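Finger pads walking off the hand gripper, what are you using?

ralteneo_shop
Posted 2026-01-30
The blue pads on our gripper keep creeping toward the tips.
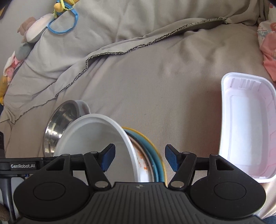
We're at 41 hours on this set and the left one has moved enough that thin rims catch behind it. Bowls are the worst. I've been pulling the pads every 1,000 grasps, wiping the fingers with alcohol and putting them back on. Is there a better way to hold them?

flerketti
Check the pivots before you blame the pads. If one arm has play in it, the fingers meet crooked and one pad takes all the side load. Close it on a sheet of paper and pull. It should drag the same on both sides.

ralteneo_shop
Paper slides out easier on the left. So there's something.

sadeghi13
I'd still glue them. Thin bead of contact cement, clamp overnight. Mine haven't moved since April.

flerketti
Please don't. You'll be scraping cement off the fingers next time the rubber wears out, and the play will still be there.

sadeghi13
It peels off with a plastic scraper. Took me 13 minutes for the pair.

ralteneo_shop
Snugged up the left pivots and the paper drags even now. Leaving the pads dry for 3 days before I try any glue. Will post the hours when I swap them.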